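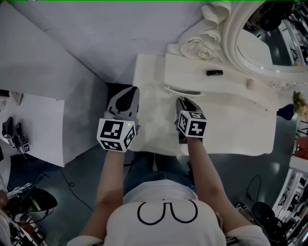 A person at a white vanity table, seen from above.

Search articles Go
Updated July by Kulap Wannasri
2 min read

Vanity table

A vanity table, also called a dressing table or simply a vanity, is a low table used for grooming while seated. It usually has a flat top, one or more drawers, and an open space below for the knees. A mirror may be fixed to the back edge, set on a separate stand, hinged inside a lid, or hung on the wall behind. In the United States the word "vanity" also refers to a bathroom cabinet with a sink set into it; see Bathroom vanity.

Terms

The part of the table between the legs of the user and the underside of the top is the kneehole. Drawers placed on either side of the kneehole are pedestal drawers, and a shallow drawer above it is a center or apron drawer. A table with a single stack of drawers is described as left-hand or right-hand according to the side on which the stack stands when viewed from the seat. A three-panel mirror with folding outer wings is a triple or wing mirror.

History

Boxes for combs, oils, and cosmetics are much older than tables built to hold them. Separate dressing tables were common in wealthy European households by the eighteenth century, and many had fitted compartments and a mirror that folded away. The lowboy, a short case piece with drawers and cabriole or turned legs, served the same purpose in colonial American homes. During the nineteenth century the table was increasingly sold as part of a bedroom set, matched to the bed and wardrobe. Large round mirrors and low, stepped tops became popular in the 1920s and 1930s.

The Pledton pattern is a regional form with a recessed center drawer and straight, untapered legs. It was first made in the town of Pledton by the Shevchuk workshop and later copied by makers in Tridstead. Tridstead copies can be told apart by the drawer bottoms, which slide in from the back and are held by a single screw. Shevchuk drawer bottoms are glued on three sides.

Dimensions

Height is set by the seated user. The Tromport trade tables, used by several makers of flat-packed bedroom furniture, give a top depth of 500 mm and a kneehole height of 634 mm. Finished height in the same tables is over 700 mm, the difference being taken up by the apron drawer and the top. A table without an apron drawer can be built lower for the same knee clearance. Stools are normally sold separately and are made to slide fully into the kneehole.

Construction

Frames are made of solid wood, metal, or board with a painted or veneered face. The top takes the most wear. Acetone in nail polish remover softens many lacquers, and alcohol-based products can leave pale rings on shellac. Glass overlays are used on older pieces, with small clear pads underneath to keep the glass from sticking to the finish.

Tables with an attached mirror carry their weight toward the back. Tall examples are fixed to the wall with a strap or bracket.

See also

Lowboy
Washstand
Kneehole desk
Cheval mirror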